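Folding T-shirts on the bed

A bed is the best folding table in most flats. Strip it back to the bottom sheet and pull that tight first, or every ridge ends up pressed into the shirt. If the washing machine stands in the same room, so much the better. Shirts can go straight across and be folded before the creases set.
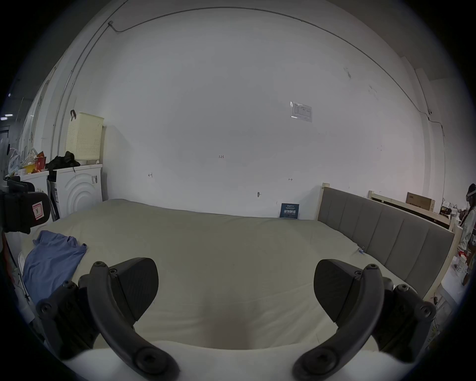
Blue shirt on the bed, ready to be straightened.

Take one shirt at a time and leave the rest in the basket. Pick it up by two corners, pull until the cloth is taut and let it down slowly, hem first. Cotton knit gives a little, so don't tug hard at the neck — it won't spring back on an old shirt.

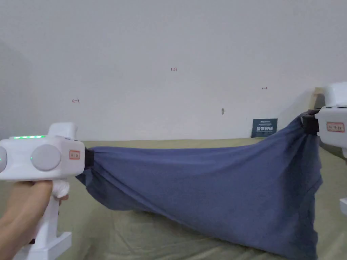 Smooth from the middle outwards with a flat hand. Fold one side in to the centre, lay the sleeve back on itself, then do the other side to match. Bring the hem up to the collar and fold once more if your drawer is shallow. Thick shirts are better with 2 folds than three.

Violeta Acuña wrote in August to ask about black clothes, which show every bit of fluff. 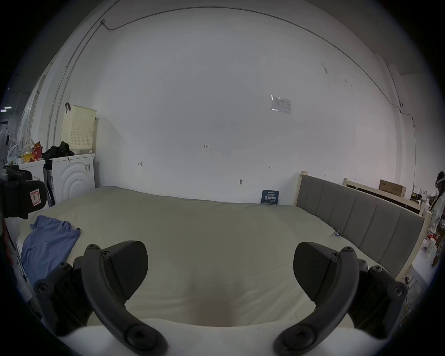 Keep them in a pile of their own and fold them last, after you have brushed down the sheet. Turn them inside out before washing too. A clip on the edge of the sheet stops it creeping while you work — any small one will do.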